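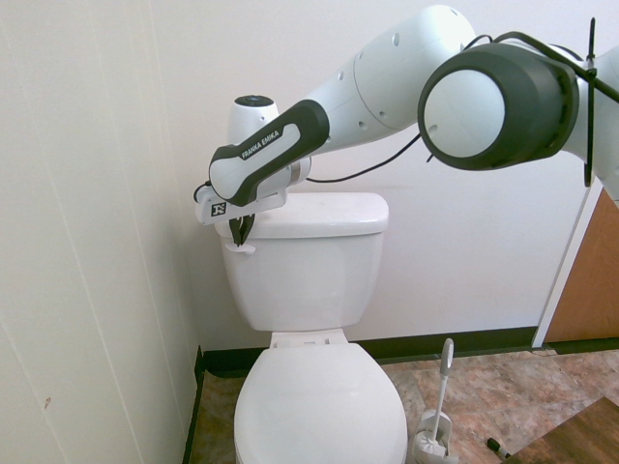 *Slide 1: gripper at the flush handle. Leave it up while people find seats.*

Speaker notes, Hikstead meet-up, 16th July. Slot is 25 minutes plus questions. Water on the left of the lectern, clicker in jacket pocket (check battery!).

## Opening (3 min)

Hello, thanks for having me. I'm going to spend the whole talk on one handle. It's the most ordinary handle in the house, you push it without looking, and it taught our group more about showing things to robots than anything we'd put on a tidy bench.

Ask for hands: who has moved a robot arm about by hand? Who has driven one with a controller? If most of the room has done both, skip the next section and go straight to the handle.

Say who we are. Small group, four of us at Sovholm, and the project is called Lis. We want an arm to learn household chores from a person who can do the chore but has never written a line of code.

## Two ways of showing (5 min)

**By hand.** You take hold of the arm near the wrist and walk it through the job. The motors carry the weight of the arm, so it floats along with you. I love this! People who were nervous of the thing two minutes earlier start chatting while they move it. You feel the contact through the arm, a bit dulled but there.

**By remote control.** You stand back and hold a controller, and the arm copies what your hand does. You lose nearly all the feel. What you gain is a clean recording: no human elbows in the camera's view, and the arm sees the world in training the way it will see it later on its own.

Don't make this a fight between the two. We use both on the same task, often on the same morning. Hand first to find a sensible path, then remote for the recordings that count.

(If someone asks about video of people doing chores: good question, hold it for the end, I have opinions.)

## Why a flush handle (6 min)

Point at the slide again. Fingers pointing down, one at either side of the handle. Then talk through why this is harder than picking up a cup:

- A cup comes with you. A handle is fixed to something, so the hand has to follow the curve the handle wants to make.
- If you pull straight down while the handle turns, the fingers and the handle argue. The arm is strong enough to win, and you don't want it to.
- The lid hangs over a little, and the hand has to come in without knocking it.
- White hand, white tank, white lid. Our first model was dreadful at finding the edge. Pause here, people usually laugh.

Mention the square marker on the gripper housing, for anyone at the back who has spotted it. It lets the camera work out where the hand is, and we check that against what the joints say. When the two disagree, somebody has bumped the tripod.

Tell the Vilém story. Vilém Kopecký did our first remote session, and he is a very good driver, quick and neat. His recordings were lovely to watch and the robot trained on them kept missing. He never made mistakes, so the robot had never seen one put right. Next session he started each attempt from somewhere daft: too far left, too high, wrist twisted. Messier recordings, much better robot. He was a bit put out!

## What we collected (4 min)

Numbers go slowly, say each one twice.

- 3,430 attempts recorded at Sovholm, hand and remote together
- 2,236 kept after checking
- 7 people did the showing

Someone will ask what happened to the rest. Mostly dull things: the recording started late, the camera had shifted, the person stopped halfway to ask a question. We also threw out attempts where the handle was pushed and let go too fast, and I now think that was a mistake. A quick push is a perfectly fair way to use a handle. We've gone back for those.

After around 500 good attempts the robot's approach to the handle stopped improving much. The follow-through, the bit where it goes down and comes back up with the handle, kept getting better well past that. I find this really exciting and I don't have a full explanation. Say so plainly. If anyone in the room has one, I want to talk to them in the break.

## Tips for people starting out (4 min)

Go through these briskly.

1. Let the person practise before you record. Ten goes for remote, three or four for hand.
2. Write down who is showing. Everyone has a style, and you'll want to split by person later.
3. Tidy your cables before each session. One loop catching at the wrong joint can spoil an afternoon.
4. Keep the emergency stop within reach of a second person. The one with the controller is busy.
5. Record the boring part, backing away from the handle. We forgot it for a week, and had a robot that did the job and then just stayed there holding on.
6. Ask the person what was annoying. Our best change, slowing the controller down near contact, came from somebody grumbling.

## Next (2 min)

The arm goes to Pirnlow in August, to a different bathroom with a different tank, and a push button on top in place of the side handle. We'll see how much carries over. My guess is the approach will and the push won't, but I've been wrong on this project before and enjoyed it.

Leave slide 1 up again for questions.

## Likely questions

*Does it need force sensing?* It helps. The arm reads the load at its joints, and we feed that in. Without it, the follow-through got worse.

*Could you do the brush as well?* Yes please. It's on the list, after the button.

*Which would you pick if you only had one day?* Remote, with an hour of hand guiding first. Happy to be argued with.

*Can we have the recordings?* Still sorting out the labels. Take names and email addresses on the sheet by the door.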